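Wrist camera or fixed camera for suturing with two small arms?

Montserrat Tovar
Controllers, cameras and vision

Hi all! I've been going back and forth on this since we got our second arm running and I'd love some opinions from people who've done it. We're doing suturing practice with two surgical-style instruments driven by a Vanard controller, and I'm trying to settle on a camera setup before our demo in February. Right now I have a little Jenus camera at each wrist and a Wouters camera fixed on a stand, and the controller gets unhappy when I ask it to record everything at full rate. So something has to give.

What I like about the wrist view is how close you get. When one tool has the needle and the other is coming in with its jaws open, you can judge the gap between them pretty well, and that's the moment I fumble most.

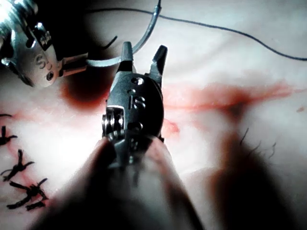
The trouble is that half the picture can be taken up by blurry dark stuff right in front of the lens, and as soon as the wrist rolls I lose track of which way is up. I've grabbed at thin air more times than I'd like to admit. My labmate Yakubu Igwe says I'll get used to it. I've had 12 sessions and I'm not used to it!

The fixed camera is the opposite. I always know where I am, and I can follow the loose thread, so I don't drag a loop across the stitch I've already tied. But everything is smaller, and depth is guesswork when a tip is hanging above the tissue.
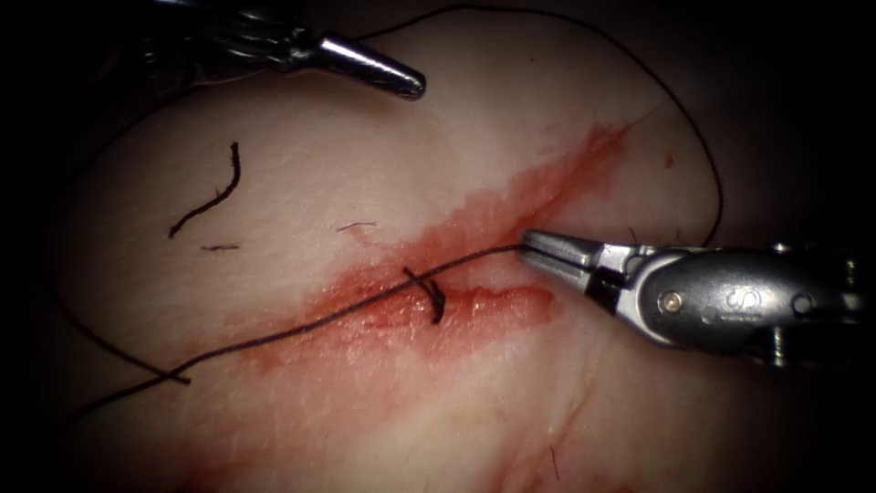

View from the fixed camera, with the right-hand tool holding the thread just past the end of the incision.

So do I keep the fixed one and drop a wrist camera, or keep both wrists and lose the overview? Also, has anybody tried a narrower driver in place of a blunt one? I find I can't see all of the jaws once the other tool swings in front, as in this wrist shot:
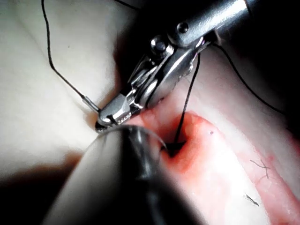 Severino Calvo
Member, 123 posts

Keep the fixed camera, no question. We dropped ours for a while to save bandwidth and brought it back within a week – every thread tangle we had was outside the wrist view. Run it at a lower rate if you need to. Thread doesn't move that fast unless you're yanking it.

Then keep one wrist camera, on whichever arm does NOT drive the needle. The driver's own camera is great right up to the moment its jaws close, and after that the thing you care about is on the far side of them. Watching from the helper arm you get to see the driver's jaws and the needle together. In your third picture the needle is still pretty readable, and it's the big dark tool up front that's hurting you. I'd try moving the camera mount sideways a little before spending money on another driver.

About getting lost when the wrist rolls: lock the roll while you approach and only free it once you're close. On our Vanard that's in the motion limits page, though I don't know which version you have. Keep your finger near the stop the first time, mine jumped when I turned the limit back off.

Damilola Mohammed

just get the Joltden stereo head, solves everything. costs a fair bit though. I haven't used it for suturing, mostly pick and place

Somtochukwu Yusuf

I agree with Severino on the fixed camera but I went the other way on wrists and kept both. I dropped resolution on all 3 and the controller coped. You can still tell a knot from a cut tail at half resolution as long as the light is good, and I'd look at your light before anything else. Shiny metal blows out the exposure and the tissue near the corners goes dark. A bit of tracing paper over the lamp helped us (tape it down well, ours fell in).

For the narrow jaws, yes, I tried a pair. I could see more, but the needle twisted in them when I pushed, so I went back to blunt. You may have better hands than me!

Montserrat Tovar

Thank you all, this is so helpful! I hadn't thought about locking the roll at all. Somtochukwu, I'm leaning your way on the wrists, mostly on account of views like this one, where I can see the knot and the tail together and check that the thread between the knot and the jaws is straight:
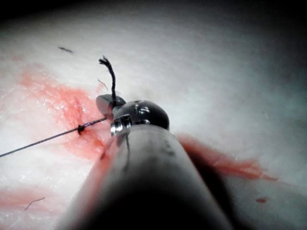

Wrist camera, jaws on the thread, knot a short distance to the left.

I'd hate to give that up. Next thing is to try all of them at half resolution with the roll locked on approach, and move the mount sideways if the big dark tool is still bugging me. Damilola, the Joltden is over our budget, sorry! Does anyone know whether Vanard lets you set a different frame rate per camera, or is it one setting for the lot? I only see one box on my screen.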